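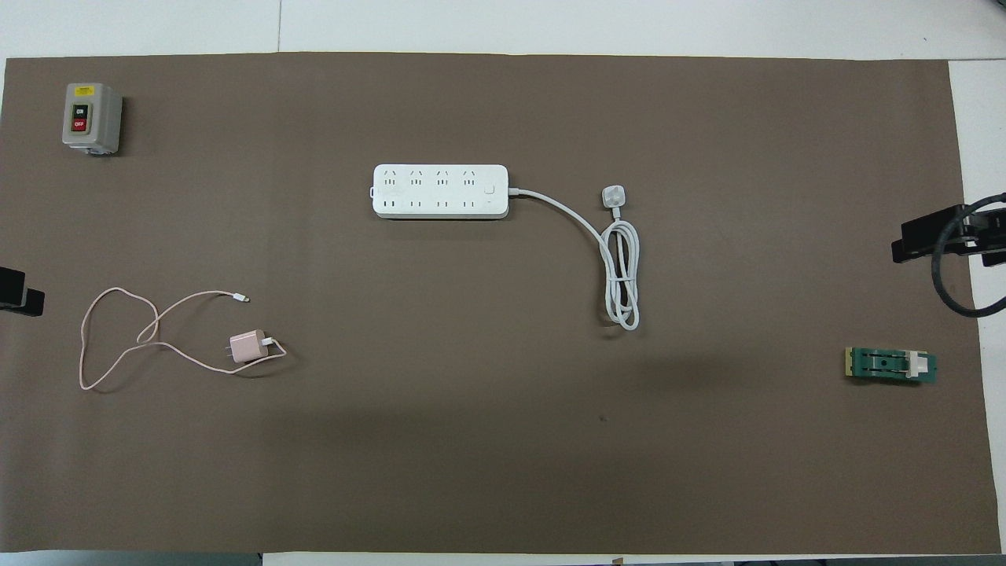 Fig. 1. Switch box with ON and OFF buttons, on a brown mat.

Small Accommodation Businesses, Unit 4
Reading a listing: what guesthouses say about themselves
Handout prepared by Linnea Lunde. Please bring it to the seminar, with your notes on it.

1. Why bother with listings

Most of you will write one of these within a year of leaving, and most of you will write it badly, as the people before you did. A listing for a small guesthouse is an odd sort of text. It has to be true enough to survive a complaint and pleasant enough to get a booking. The textbook treats these two aims as friends. I am not convinced, and the Grirkadstead material gives plenty of grounds for doubt.

2. Words that carry no load

Go through any ten listings for the Grirkadstead lakeside and mark every word that would be just as true of the house next door. Cosy, peaceful, family-run, ideal base, warm welcome. Once they are marked there is often very little left: a street name and the price of breakfast.

Usman Butt, who taught this unit before me, held that such words still do some good because guests expect them. Perhaps. His evidence was a survey of guests who had already booked, so it can tell us nothing about the ones who read the page and went elsewhere. Keep that in mind when you see it quoted in the reader.

3. Distances

"Five minutes from the lake." On foot or by car? From the gate, or from the point where the road bends and the water comes into sight? Prusier, the guesthouse we use as our main case, gave 329 metres to the shore on its old page. It looks wonderfully exact. Gunvor Björklund walked it for her dissertation and found that the figure was a straight line on a map, passing through a boatyard with a locked gate. The path goes the long way round and has steps.

So an exact number is no proof of care. Ask where it was measured from, where it was measured to, and whether a person with a suitcase could follow the same line.

4. Beds, rooms and "sleeps"

Three different things, mixed up all the time.

Beds: pieces of furniture. A sofa bed counts if the owner wants it to.
Rooms: doors that lock, one hopes. Some owners include the lounge.
Sleeps: the largest number of people who could lie down at once. Treat it as an upper limit under unpleasant conditions.

Prusier has 11 rooms. In the same season it was advertised as a house for 20-odd guests on one site and as a house for "large groups" on another. Neither page mentioned how many bathrooms there were. Missing facts deserve as much of your attention as the ones on show.

5. Reviews and scores

The booking site Prikeo shows its houses with a badge once enough guests have called them "excellent". Rafsan Rathnayake's chapter in the reader makes a great deal of the badge and says it raises bookings. Read his method section before you repeat this. The houses with badges were also the ones that had been open longest, had paid for better placing and sat nearer the station. Any of these might explain the difference, and he tests for none of them.

I also have doubts about the averages. A guest who slept well and left early writes nothing. Owners ask the cheerful ones for a review at the door and let the others go.

6. The Bañuelos rewrite

Bañuelos is a hill guesthouse whose owner, Ketill Baldursdóttir, agreed to replace the whole listing with plain statements. Steep drive. No lift. Church bell from seven in the morning. Kitchen shared between two floors. Breakfast until ten, later if you ask the night before.

The new page went up in May. Complaints fell, according to the owner. Bookings "held up", also according to the owner. We have no figures for the year before, and a new road had opened to the village. I like this case and would like it to be right, so I am more careful with it than with the others. You should be too.

7. For the seminar

Choose one real listing for a house with fewer than 75 beds. Copy it out in full, spelling mistakes included.
Strike out the words that carry no load (section 2).
Write down what a guest with a pushchair, a late train or a bad knee would still need to know.
Rewrite the listing in no more words than the original used.

The written task is separate. It has a limit of 4000 words, and the limit includes the appendix, whatever you may have heard from last year's group. Hand it in at the office on paper. Sources copied from the reader without the page number will be sent back unmarked.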